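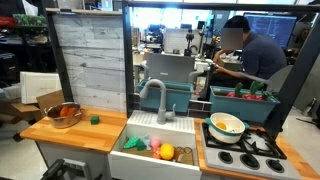
首页 课程 讲义 作业 下载 联系

第5讲 示范数据采集(玩具厨房任务)
2020年12月 讲义草稿,课上边讲边补

上次讲到行为克隆,损失函数那页没讲完,放到下次。今天只讲数据从哪来。

一、先说任务
台面、水槽、灶台三个区。物体在区之间搬:锅里的东西拿出来,水槽里的放进锅,小方块推到指定位置。一条示范只做一件事,不要顺手把别的也做了。
指令写短句。“把黄色水果放进锅里”可以,“收拾一下”不行,标不了。
灶台上有锅、台面上也有锅的时候,指令必须写清楚哪一个。去年Trinard那批就是没写清,返工。

二、遥操作
操作员坐旁边,手里拿控制器,眼睛看实物,别老盯屏幕。盯屏幕的轨迹一看就知道,靠近物体时一顿一顿的。
Mono 工具包里录制脚本默认5赫兹,够用。要改的先跟助教说,频率混在一起后面对齐很麻烦。
开始录之前:
- 夹爪回初始位
- 相机画面看一眼,有没有被挡
- 物体摆好,手拿开再按开始
结束同理,先停录再伸手。有几条末尾拍到手,模型真的会学进去(学到“等手来”……)。

三、多样性
重点!!考试不考但大作业要用。
水槽里东西堆得密一点没关系,反而好。挨着的、压着的、颜色相近的都要有,绿色玩具旁边放绿色方块这种,专门难为视觉。金属锅反光,别嫌麻烦,照录。
每录5条换一次摆放。锅的位置也要动,不要永远放在同一个角上。
背景不用清。椅子、纸箱、显示器都留着,窗户那边过曝也先不管,白天晚上各录一些。全是干净背景的数据,换个房间就跨。
物体集合目前19种,清单在下载页。自己带玩具的话要登记,名字别重。

四、失败的怎么办
抓空了再抓一次成功:留,标“重试”。
掉到台面外面:停,单独存,不删。
操作员走神乱晃:删。
分不清的放Rera文件夹,统一看。不要自己改标签,改了也要写记录,上学期有一组改了没写,对不上数。

五、数量
全班目标3,000条。每组2人,一人操作一人记录,中间换。换人要在日志里写,不同人的手法差别很大,有人喜欢从上往下抓,有人斜着进,训练时想按操作员分开看。
验证集按摆放分,不要按帧随机分。同一条轨迹的前后帧几乎一样,随机分等于泄题,指标好看得不得了,没用。

六、存储
一条一个文件夹:图像、关节、夹爪开合、时间戳、指令文本。时间戳用录制机的,不要用自己笔记本的。
当天录当天传,本地留一份到1月,成绩出完再删。

补:有同学问仿真数据能不能混。可以,单独标来源,比例在报告里写明。Halilović组的做法在参考材料里,自己看,下节课讨论。

作业:每组交一份采集日志,加一段一页以内的说明,写你们觉的哪类示范最难录、轨迹哪里开始变差。曲线图不用画。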